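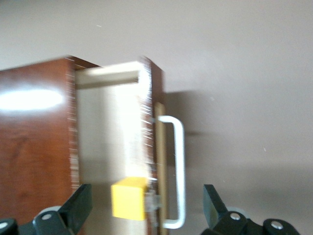
Visit to Konby demonstration centre, November 2022

I went out to Konby on behalf of our housing group, which runs supported units for tenants with limited hand and arm strength. We have been asked twice now whether a service robot could take over small household jobs, and Konby is one of the few suppliers that will let you spend a full day with the product before talking about a contract.

The product is called Dreletitz. It is a single arm with a two-finger gripper and a small camera near the wrist, sold with a training service. Konby's staff collect practice runs on furniture like yours, then load the result onto your unit. Prasert Suksawat, who manages the training side, took me through it.

**Cupboards and doors**

Most of the morning was spent on cabinets. Prasert said doors make up the bulk of what customers ask for, ahead of picking things up off the floor. The practice cabinet has a reddish-brown wood-grain finish and a white D-shaped handle that stands well out from the door. Our own kitchens have recessed pulls, so I asked about those. The standard package covers bar and D handles only. Recessed pulls are quoted separately and need extra sessions on site.

The cabinet library was built from 1,934 practice runs, of which 1,298 were kept after checking. The rest were thrown out, mainly for bad timing or an operator letting go early. I was glad to get both numbers without having to push for them.

I also looked at the wrist camera feed on a monitor. It blurs when the arm moves quickly. Prasert's answer was that the system is trained on the same sort of footage, and that slowing the arm down is a setting the customer can change. I would want it slow in a tenant's home regardless.

**Jodov controller**

After lunch we moved to the Jodov controller, a tablet with a stand. It has large buttons and a stop control that also works by voice. The colours are poor — grey text on a paler grey — and I passed that on. Switching between saved tasks took me a couple of tries to learn.

**Service and price**

Konby would not give a firm price for fewer than three units. The warranty covers the gripper for 1,000 hours of use, and a replacement is promised within 7 business days. Repairs are handled through a partner, Srithong, which has a depot in the next suburb over from our office. I have asked for the service agreement in writing.

**Follow-up**

- Send Konby photos and measurements of the recessed pulls in the older units.
- Ask Srithong about after-hours call-outs.
- Check with our insurer whether an arm fixed to the bench counts as a fixture.
- Book a second visit for May, when the floor-mounted version is due, and bring one of the occupational therapists.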